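Cerdale Ads Manager, reviewed after one full quarter

Posted Aug 2, 2025

I run paid ads for a small company that sells snacks by mail, which means I spend my mornings bidding pennies against firms that own stadiums. In April we dropped our old setup and moved everything to Cerdale, a dashboard that promises to show where each ad dollar goes. My boss, Mitsuko Hirose, had grown tired of hearing me say "the middle."

Setup took two evenings. The import tool brought in 168 campaigns, including several I had hoped were gone for good. Naming rules carried over fine. Audience lists did not, and the help page on that subject is one paragraph long and ends with a link to itself.

Once it's running, the fee report is the best part. It splits every impression into what the publisher got, what the exchange got and what Cerdale got, down to the cent. I have never been so well informed about losing money.

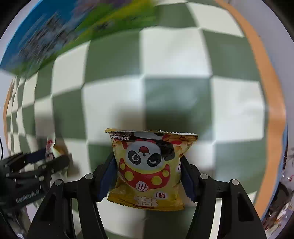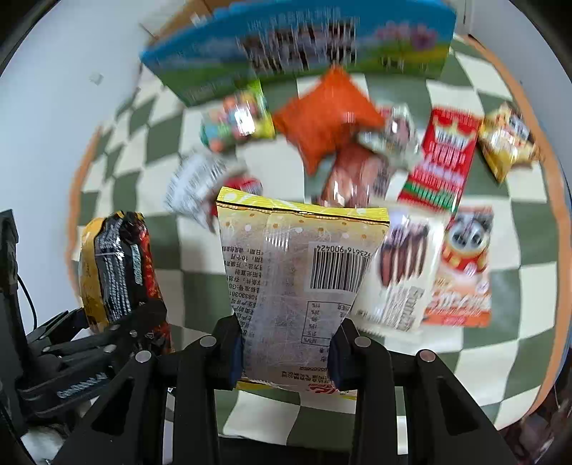 The bidding side is weaker. Auto-bid has a "cautious" setting that spent $1,509 in one night on a placement inside a flashlight app. Support sent me to Puspita Simanjuntak, who was quick and polite and got most of it credited back. She also suggested a daily cap, a box I found four menus deep under Appearance.

Compared with Puritz, which we used before, reports load faster and the exports open in a spreadsheet without a fight. Kosby is cheaper but won't show exchange fees at all - I assume for my peace of mind.

Small gripes: the mobile version hides the pause button, the weekly email arrives at 3 a.m., and you can't rename a client once you've misspelled it. We are still "Hirnao Snacks" in there.

I'd buy it again for the fee report and do the bidding by hand. Set the cap before you turn anything on.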